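Abrir la torre sin miedo: apuntes del taller de julio

El verano es buena época para sacar del armario el ordenador viejo, ese que dejamos aparcado cuando llegó el portátil y que nadie se atreve a llevar al punto limpio.

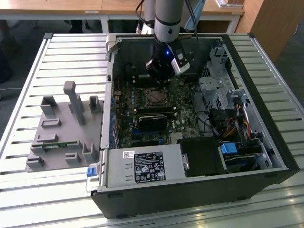 Tomos Prothero nos escribió nada más anunciar el tema, preguntando si de verdad merece la pena dedicarle una tarde entera a un equipo de sobremesa con tantos años encima, cuando por lo que cuesta una reparación se encuentra uno de segunda mano casi igual. Añadía que él lo intentó una vez, que se le quedaron tres tornillos en la mano y que desde entonces la torre le sirve para apoyar una maceta.

Pues sí, Tomos, nosotros creemos que merece la pena, y de eso va el apunte de este mes (lo de los tornillos también tiene arreglo, ya llegaremos). Quienes venís al taller de Fluravska sabéis que aquí las prisas no nos gustan mucho. Una torre tumbada de lado, con la tapa quitada, se entiende bastante mejor de lo que parece desde fuera, y casi todo el mundo se lleva la misma sorpresa la primera vez: ¡pero si hay sitio de sobra para meter las manos!

Antes de nada, lo aburrido. Apagad el equipo, desenchufad el cable de la pared y mantened pulsado el botón de encendido unos segundos. Tocad una parte metálica sin pintar de la caja antes de acercar los dedos a la placa y volved a tocarla de vez en cuando, sobre todo si sois de los que trabajan con jersey hasta en verano. La fuente de alimentación, esa caja metálica con su etiqueta llena de avisos, se desmonta entera si hace falta cambiarla, pero no se abre nunca. En esto nos ponemos muy pesados y nos vais a tener que perdonar.

Con la tapa fuera, haced una foto con el móvil antes de soltar ningún cable. Luego otra un poco más cerca, donde se vea por qué lado entra cada conector. Los cables de datos negros se parecen todos una barbaridad, y los de corriente, con sus rojos, amarillos y negros, acaban siempre hechos un manojo junto a las bahías de los discos. Un trocito de cinta de carrocero con un número en cada punta os ahorra media tarde.

Después viene el polvo, que es para lo que se abre una torre la mayoría de las veces. Brocha suave, de cerda natural si tenéis, y un poco de aire, con los ventiladores sujetos con un dedo para que no giren como locos. El disipador se acumula mugre entre las aletas que da gusto verla salir. Si además pensáis desmontarlo, tened a mano pasta térmica nueva (nosotros gastamos la de Hilard, que se extiende bien) y papel que no suelte pelusa.

Del zócalo del procesador hay que hablar aparte. Cuando queda vacío, con su marco metálico y los contactos al aire, es la parte más delicada de toda la placa. No se sopla con la boca, no se pasa la brocha y no se apoya nada encima, ni siquiera un momentito. Si el procesador va a estar fuera un buen rato, lo mejor es ponerle al zócalo su tapa de plástico, y el procesador a una cajita rígida, nunca suelto en el bolsillo de la bata. Sí, lo hemos visto.

Las lengüetas y pestillos de color, que en muchas cajas de marca son azules, suelen señalar lo que se puede soltar sin destornillador. Probad siempre ahí primero, con suavidad, y si algo no cede buscad el tornillo que se os ha escapado. Forzar el plástico viejo es la manera más rápida de quedarse sin él.

Y ahora los tornillos de Tomos. En el taller usamos las bandejitas imantadas de Dinsa, aunque una huevera de cartón hace el mismo servicio: un hueco por cada paso, en orden, y al montar se va hacia atrás. En el armario del fondo guardamos 218 tornillos huérfanos en un bote de aceitunas, herencia de todos los que no usaron la huevera, de modo que si a alguien le falta uno es casi seguro que lo tenemos.

Para los que preguntáis hasta qué año aceptamos equipos, no hay límite. El más antiguo que pasó por la mesa esta temporada era de 2002 y salió de aquí limpio y con su dueña contentísima, porque guardaba dentro las fotos de la comunión de su hijo.

La próxima sesión empieza a las 17 horas, en la sala de siempre, y traed si podéis vuestro propio destornillador de estrella. Los maletines de Tosport se prestan por orden de llegada y devolvedlos completos, por favor, que la última vez faltaban dos puntas y todavía las estamos buscando. Tomos, la maceta te la puedes traer también, le buscaremos un rincón con luz.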